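靴の中の一枚　インソールが形になるまで

靴を買うとき、中敷きまで見る人は少ない。足を入れて、きついか緩いかを確かめ、鏡の前で二、三歩あるいて決める。中敷きは靴の一部として最初からそこにあり、へたってきても、たいていは靴ごと買い替えるまでそのままになる。

リスタリ社はその中敷きだけを作っている。工場はウタストンの駅からバスで終点まで行き、そこから川沿いに少し歩いた場所にある。もとは製粉会社の倉庫で、天井が高く、冬は足元から冷える。取材に入った1月の朝は、事務所でも上着を脱がずに机に向かっている人が多かった。

主力の製品は「マロン」という名の取り替え用インソールだ。色は黒だけ。栗色の試作品から名前がついたが、栗色は店に出る前にやめになった。汚れが目立つのと、脱いだ靴の中が明るい色だと落ち着かないという声が、試し履きの段階で多かったためである。名前だけが残った。

構造は単純で、下にクッションになる層があり、その上に布が一枚かぶさる。足の裏が触れるのは布のほうだ。薄い布で、手に取ると頼りない。ところがインソールの苦情の大半は、この布に関するものだという。端がめくれる、土踏まずのところにしわが寄る、靴下が引っかかる。クッションがつぶれたという苦情は、それに比べるとずっと少ない。

布はケッタニという織物会社から入れている。伸びる方向と伸びにくい方向があり、つま先からかかとに向けてはあまり伸びず、横にはよく伸びる。裁断のときに向きを間違えると、見た目は同じでも履いているうちに前へずれてくる。反物の端には白い糸で印が織り込んであり、裁断の担当者はまずそれを探す。印のある側を手前に置く。それだけの決まりだが、新しく入った人には最初の週に何度も言うそうだ。

裁った布は、足の形より一回り大きい。余った部分はあとで切り落とす。この余りをどこまで減らせるかが毎年の課題で、昨年は型紙の並べ方を変えて、反物一本から取れる枚数が増えた。並べ方の図は裁断台の横の壁に貼ってあり、古い図も外さずにその下に重ねてある。めくっていくと、左右を向かい合わせにしたもの、少し斜めに倒したもの、サイズの違う足を組み合わせたものと、考え方の移り変わりがわかる。

布をかぶせる工程は、倉庫の奥のほうにある。足の形をした受け皿がここの基本の道具で、工場では「足皿」と呼んでいた。辞書にはない言葉だし、ほかの工場で通じるかどうかもわからないと製造の責任者は言う。
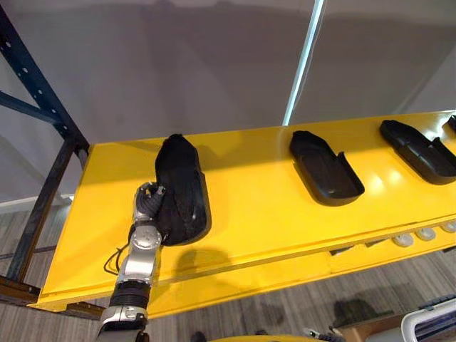

文＝シャイマエ・ベルカディ（本誌記者・生活用品担当）

黄色い棚に、黒い足皿がつま先を同じ向きにそろえて載っている。一つには黒い布がかぶさり、まだ何も載っていないものは浅いくぼみと縁が見える。布の側は光を返さず、少ししわがある。棚のほうはつやのある塗装で、天井の照明が白く映り込む。手前に縁が立ち上がった、浅い盆のような棚だ。

黒い皿に黒い布を載せるのは、素人目には見分けにくい組み合わせに思える。皿を別の色にする案は何度か出たという。一度は灰色の皿を試した。ところが布の切れ端や糸くずは黒で、灰色の皿では汚れがいつも気になり、拭く回数ばかり増えた。皿は黒のままになり、今は棚の色との差で形を見ている。棚が黄色いと、縁からはみ出した布の線がはっきりする。

布に求められるのは、ぴんと張ることではない。この段階で強く引っぱった布は、貼り合わせたあとに縮もうとして、縁から浮いてくる。少しゆるいくらいで置き、くぼみに沿って落ち着かせてから次へ送る。どのくらいゆるければいいのかと尋ねると、責任者は見本の板を出してきた。張りすぎ、適正、ゆるすぎの三枚が留めてある。並べて見れば違いはわかるが、一枚ずつ渡されたら私には判断できなかったと思う。

難しいのはかかとだという。つま先側は丸みがゆるやかで、布は素直に沿う。かかとは曲がりがきつく、余った布が行き場をなくして小さなひだになる。靴に入れてしまえば見えない場所だが、歩くたびに体重が最初にかかるのがここで、ひだがあると足はすぐに気づく。私も不良品の棚から借りた一枚を自分の靴に入れ、構内を歩いてみた。髪の毛一本ほどの筋だと思っていたものが、倉庫を端まで歩くころには小石を踏んでいるように感じられた。

貼り合わせがすんだものは、一晩置いてから余分な布を切り落とす。切り口は斜めにする。まっすぐ切ると布の端が立って靴の内側にこすれ、そこからめくれてくるからだ。刃は毎朝替える。昼に替えることもあり、そのときは帳面に時刻を書く。帳面は罫線の入った普通のノートで、表紙に品番が書いてある。

仕上がりの検査は窓際の机で行われていた。左右を合わせて裏返し、縁を親指でなぞり、最後に軽く曲げる。曲げたときに布がすっと戻ればよく、土踏まずに筋が残れば外す。外したものはまとめて箱に入れ、どの工程でつまずいたかを書いた札をつける。この日の箱には「かかと」と書いた札がいちばん多く入っていた。

足の大きさについても聞いた。マロンは五つのサイズで売っていて、間の大きさの人は大きいほうを買って切るようになっている。裏に切り取り線が印刷してある。この線の引き方で社内の意見が割れたことがある。足の輪郭に忠実な線にすると、靴に入れたときに小指の側が余る。靴の木型に合わせた線にすると、紙の上では足の形に見えず、間違っているのではないかと問い合わせが来る。現行品は靴に合わせた線で、説明書に断り書きを一行足した。問い合わせは今もときどき来る。

切るのに使うはさみは、台所のもので構わないそうだ。つま先の側だけを切り、かかとは切らない。古い中敷きが外れる靴なら、それを上に重ねて線を写すのがいちばん早い。外れない靴の上に重ねて入れる人もいるが、甲がきつくなるので、薄手のほうを選ぶように勧めている。それから、左右を片方だけ替えるのはやめたほうがいいという。厚みの差は指でつまんでもわからない程度でも、夕方になると腰にくる。これは責任者が自分でやってみて懲りた話だった。

手入れの方法は箱の裏に書いてあるが、読まれていないらしい。返ってきた葉書には、洗濯機で洗って布がはがれたというものが毎年まじる。勧めているのは、ぬるま湯に少しだけ洗剤を溶かし、布の面をやわらかいブラシでなでるように洗って、陰で干すやり方だ。ストーブの前に立てかけると縁が反る。反ったものは戻らない。毎日履く靴なら半年をめどに外して裏を見てほしいと言われた。表の布がきれいでも、裏のかかとの部分が薄く光っていたら替えどきだという。

帰ってから、自分の靴を全部玄関に出して中敷きを引き出してみた。外れるものと外れないものがあり、外れたうちの一足は、右だけかかとの外側がひどくすり減っていた。布には縦に二本、しわの跡がついている。いつからあったのか覚えがない。この靴で一日歩くと右足の裏が痛くなるのを、私はずっと靴底が硬いせいだと思っていた。

リスタリ社では、この春から布の種類を一つ増やす。同じケッタニの生地で、表面の毛羽をおさえたものだ。裸足で履く人から、今の布は夏にまとわりつくという声があった。見本を触らせてもらうと、確かに指の滑りが違う。滑りがよければ皿の上でも動きやすく、かかとのひだの出方も今までとは変わる。試作はその調整に時間がかかっていて、取材の日にも、机の上には縁に鉛筆で印をつけた試作品が積まれていた。

新しい布のマロンは3月28日に発売される。従来の布のものも並行して作り続け、切り取り線はどちらも同じである。ウタストンの工場に直売所はないが、事務所の窓口で頼めばサイズを合わせるための厚紙をもらえる。靴に入れてみて、つま先が少しでも曲がるようなら一つ下のサイズを選ぶ。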